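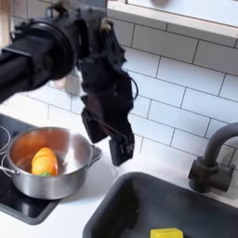 Robot Failures, Week 9 handout
Lab half of the course - Tipoki section
Read before Thursday. Bring your own fault log, even if its ugly.

Topic: the wrist cable fault on the kitchen cell, and why it took us so long to see it. We lost most of April to this. You are getting the notes more or less as I wrote them.

1. What the task was

Pick and place between pot and sink, toy kitchen, two-finger gripper. Operator starts the run, arm goes to the pick point, closes, lifts, travels, opens, backs off. Planner is Trullus. Gripper driver is Sikdale. The logger is our own, called Brunton, and yes it has problems, see part 5.

Nothing fancy. That matters for the rest of this. A simple task, slow speeds, soft light objects. Everybody relaxed.

2. What went wrong

Run 165. Arm over the counter, just finished a release, told to back off and go home. Fingers reported OPEN. Planner had a clear path. Arm started down instead of up, hit the rim of the pot with one finger, kept pushing until the force limit tripped.

Damage: one bent finger bracket, a scuffed pad. No one hurt. Operator had a hand on the counter edge near the stove, which she was not supposed to have. She pulled back in time. Write that down as a near miss, not as "no injury". The two go in different columns and people mix them up every year.

Cause as first written in the log: "planner error, bad target". Wrong. It stayed wrong in the log for two weeks.

3. What really happened

Wrist cable. It makes a loop at the side of the hand so there is slack when the wrist turns. With wrist near the end of its range the loop pulled tight and the connector lost contact for a moment. Not a full disconnect. Just long enough to drop a few messages.

Sequence:
- wrist turns to back off pose
- cable goes tight, connector opens briefly
- Sikdale driver stops getting position from the wrist
- driver does NOT raise a fault, it repeats the last good value
- Trullus gets an old wrist angle, thinks the hand is somewhere it isnt
- Trullus plans a "correction" move
- correction move goes down

Everyone in the chain did what it was written to do. The driver's habit of holding the last value was put in on purpose, to smooth out noise. Reasonable idea on a sensor. Bad idea on a joint angle that another program is using to decide where to push.

The term for this is stale data. Know it for the final. Data can be correct, well formed, in range, and old. Range checks dont catch it. You need a time stamp and somebody has to look at the time stamp.
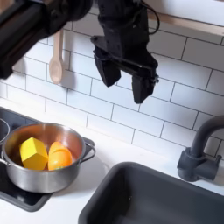
4. Why we didn't find it

a) It went away when we looked. First thing we did after the crash was power down, swap the bracket and reseat the connectors. Reseating fixed it for a while. So we lost the evidence and also got a false "all good".

Rule: photograph and leave alone. Cable positions, connector positions, where the arm stopped, what is on the counter. THEN power down, if it is safe to wait. If someone is pinned or something is smoking, obviously hit the stop and forget the photos.

b) We tested the wrong pose. Test script moved the wrist through the middle of its range. Fault only shows near the end. We ran the script over and over and felt good about it.

c) We blamed the newest part. Trullus had been updated that same week. Easy target. Check what changed, sure, but a cable wears on its own schedule and doesn't show up in anybody's change list.

d) Earlier signs were in the log and were skipped. Go back through the runs before 165 and you find short pauses at the same wrist angle. Operators noted "jerky" or "hesitated, ok after". Those are free warnings. We were treating a run as pass/fail by whether the object ended up in the right place.

That last one is the main point of today, so if you only take one thing: a run that ends well can still contain a fault.

5. The logger problem

Brunton saved the value and the time it was WRITTEN, and never saved the time it was measured. So in the log the stale wrist angle has a nice fresh time next to it. Looks perfect. Nikau found this by lining up the log with the motor current, which kept changing while the reported angle stayed flat. A joint under load and a perfectly flat angle - that should bother you.

Real sensors wobble in the last digit. Dead flat is suspicious. 672 identical readings in a row on the wrist channel, on a moving arm. Thats the line in the log we should have seen on day one.

Exercise: open the log file in the course folder, find the flat stretch. Then find the two shorter ones before it. Note the wrist angle at each.

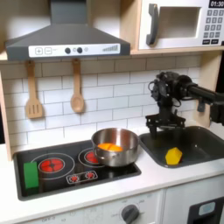
6. Stop, hold, back off: not the same thing

Lots of confusion on the last homework so going over this again.

Emergency stop: drive power is cut, brakes on. Arm stays where it is, maybe sags a little before the brakes bite. Use when a person is at risk.

Protective stop: the controller halts motion and keeps power on. Force limit trip is this kind on our cell. Arm can be holding pressure against whatever it hit. Do not reach in just because it is quiet.

Hold: software pause. Any program can end it. NOT a safety function. Never put your hand in the cell on a hold.

Back off: a motion. It is a move like any other move and can go wrong like any other move. Our crash was on a back off. Students keep writing "robot backs off to safe pose" as the safe response to a sensor fault. If the fault is in the sensor that says where the arm is, you can't trust it to go anywhere. Stop in place.

7. What we changed

Cable: longer loop, second tie point, strain relief at the connector. Cable check goes on the start of day sheet. Turn the wrist slowly to both ends with the arm in a clear spot, watch the loop, watch the reading.

Driver: no more holding the last value. Too old and it raises a fault. Fault means protective stop.

Planner: checks age of every joint value before it plans. Yes this repeats the driver check. Both stay in.

Logger: saves both times now. Old logs can't be fixed, so don't use them for timing questions.

People: hands off the counter while drives are on, including the front edge. One operator runs, and the other one watches with the stop button in hand and does nothing else. No phone, no note taking. Notes after.

Still open: we never measured how long the connector was open. Fleltari, who supplied the cable, asked for the old one back and we had already thrown it away. See 4a. Keep the broken part. Bag it, tag it, date it.

8. Writing it up

Your fault report, one page, in this order:
What was the arm told to do
What did it do
What did each part of the system believe at the time
First sign (usually earlier than the crash)
What you touched afterward
Cause, and how sure you are
What would catch it next time

The third line is the one people skip and its worth the most points. Do it as a table, a row per program. For our case the rows are driver, planner, logger, operator. The operator gets a row too. She believed the run was over.

"Human error" is not accepted as a cause. Neither is "glitch". If you dont know, write unknown and say what you would measure.

9. For Thursday

- read the driver section of the lab manual, the part on timeouts
- do the log exercise in part 5
- pick a timeout for the wrist value and defend it. Too short and the cell stops all day on nothing, then somebody turns the check off. Too long and you get run 165 again. Think about arm speed and how far the hand travels before the check fires
- cell sign-up sheet is on the lab door, groups of 2, do the start of day sheet first or you get sent home

Homework 6 comes back next week, I am behind on grading.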